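Sort by Weight, Then by Color

Most advice on household laundry treats color as the first sorting key. Whites go in one pile, darks in another, and whatever is left becomes a third. I think this order is wrong for modern fabrics, and that weight should come first.

Spin imbalance is the main reason. A wet bath towel holds far more water than a polyester shirt, and when the two share a drum the towel tends to settle on one side. The controller detects the offset, drops the speed, redistributes, and tries again. Each retry adds minutes. If the retries run out, the machine finishes at a reduced speed and the load comes out with more water in it, which the dryer or the clothesline then has to remove.

I kept a log of my own loads in our apartment in Jarnlow, ending in July. Under color sorting, a mixed load would often stall at the final spin for up to 8 minutes. Under weight sorting, the stalls were rare enough that I stopped recording them. This is one machine and one household, and I make no claim beyond that. 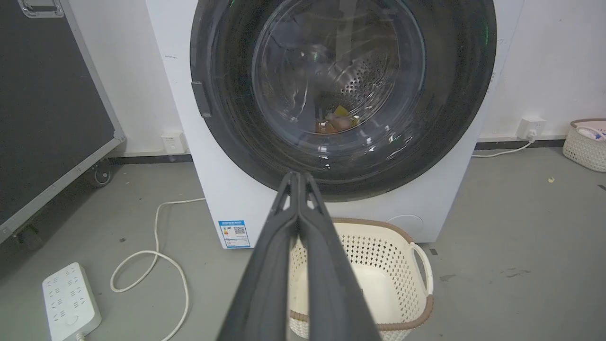 A few items in the drum, door shut.

The usual objection is dye transfer. Valentina Palma raised it in her column for the Bunting newsletter, arguing that one ruined shirt costs more than a year of slow spin cycles. Her arithmetic is fine, but her premise assumes a hot wash. At low temperatures, with garments that have been washed several times already, I have seen very little transfer. New items, raw denim and anything red should still be washed alone for the first few cycles. After that, color works well enough as a second key within each weight group.

A second objection is that weight sorting produces small loads, and small loads waste water. It does in some weeks. The fix is to let the heavy pile wait. Towels and sweatshirts can sit for several days if they go into the hamper dry.

Detergent dosing also gets simpler. The dosing charts I have seen assume an average fabric, and a mixed load has no average worth using. A load of thin synthetics needs less than the cap line suggests. A load of towels in hard water needs the full measure, sometimes with a second rinse.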